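I finally have a result I want to write down before I lose the thread of it, so forgive the length. Anyone who has been reading since the sock-sorting posts can skip the next paragraph.

Background for the rest of you: our little group (me, Mwajuma Mfinanga and Finn Haberkorn) trains manipulation policies from demonstrations done by people carrying hand-held grippers. The person does a chore, the grippers record where they went and when they closed, and later a policy learns to do the same chore on the arms in our lab. We call the project Herketti. The chore this season is drawers. Open one, get a small flat thing out, close it again.

Drawers are wonderful and awful. The pull is easy. The flat thing is where everything falls apart, because the fingers have to come down at a shallow angle and slide a little before they close, and the policy we had all summer would hover over the thing like a nervous heron and then close on nothing. We had 700 demonstrations by then and I was sure we needed twice as many.

Mwajuma was sure we didn't. Her idea was to stop treating every moment of a demonstration as equally worth learning from. Most of a drawer demo is a person moving their hands through empty air, and the two or three moments that matter go by in a blink. So she wrote a pass that looks at both grippers together, finds the stretches where the hands slow down and the finger width starts to change, and gives those stretches more weight in training. She named it Cutis, for reasons she has explained to me twice and I still can't repeat. It's maybe two screens of code! I had spent most of August on something ten times that size that did nothing.

Same data, same network, same training time. The old version got the flat thing out of the drawer in 18 of 90 tries. With Cutis it was 67 of 90. I made Finn run the baseline again because I didn't believe the gap, and he got 18 a second time, so either that's a very stable number or Finn has a sense of humor.

I also love how it fails now. The old policy failed by dithering. The new one commits, slides, and sometimes pushes the card right up against the back of the drawer where it can't get a finger under it, and then it tries again from the side. There is no instruction anywhere telling it to try from the side. I went back through the demos looking for where it picked that up and found a handful of people doing it, mostly Finn, who is left-handed and comes at everything from the wrong direction (sorry, Finn).
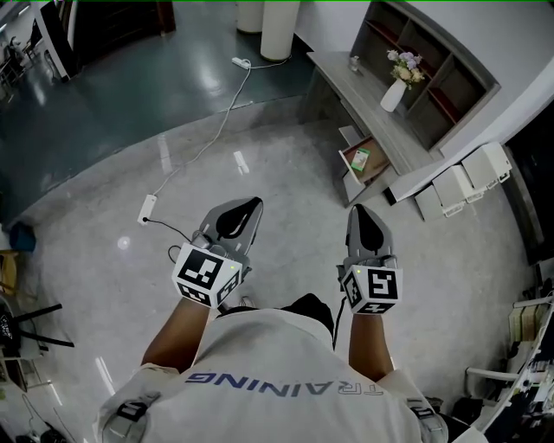

The part I'm least sure about is the two-handed stuff. Cutis looks at both grippers, but in most drawer demos one hand is doing the work and the other is just sort of there, and I think we're sometimes giving weight to a slow stretch that only means the person paused to think. Mwajuma wants to score the hands separately and take the larger of the two. I want to try throwing out any slow stretch where neither gripper changes width afterward. We'll do both in October and see who buys lunch.

Next up after that is a different set of rooms. Everything so far has been tested on drawers that look a lot like the ones we trained on, and I'd be fooling myself if I called this solved. Stiffer drawers, deeper drawers, one of those that sticks halfway and then flies out at you. I can't wait.

Last updated: October

3 comments

Wanda Pruitt
Does the weighting hurt the easy parts at all? We tried something similar for cable routing and the reach got sloppy.

Hamisi Obura
67 from the same data is lovely. Please post the curves with the weight turned up and down, I'd like to know how touchy it is.

Peninah Mwaipopo
@Wanda we saw that too, and blending back toward even weights near the end of training fixed most of it for us. Great post, more drawers please!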